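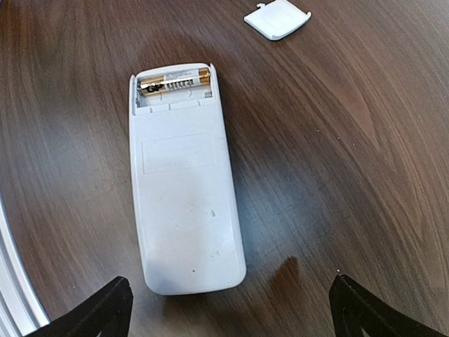
Remotes for heating units come back to the service counter with worn contacts more often than with failed electronics, according to Nuria Sarmiento, and most of those contacts can be cleaned in place.

Udholm, Saturday, November 30, 2019 – Mornach has published a revised battery service sheet for handheld remote controls that run on two AA cells. The sheet replaces the July edition and applies to white-cased units with a removable rear cover.

The revision changes the order of work. The cover is released at the latch tab and set aside, and the cells are then removed one at a time. Each slot is checked against its molded polarity mark before a new cell goes in. The flat negative end is seated against the spring first, and the positive end is then pressed down.

The sheet adds a section on residue. Light deposits are removed with a dry cotton swab. Springs that have lost tension are not to be bent back – the remote is returned for exchange. Scuffs on the casing are not grounds for exchange.

Mornach reviewed 1,420 returned remotes for the revision. In 38 of them, a cell had been fitted backward.

Printed copies are supplied to dealers in packs of 50. Orders and technical questions go to Casimiro Sepúlveda at the Udholm service office.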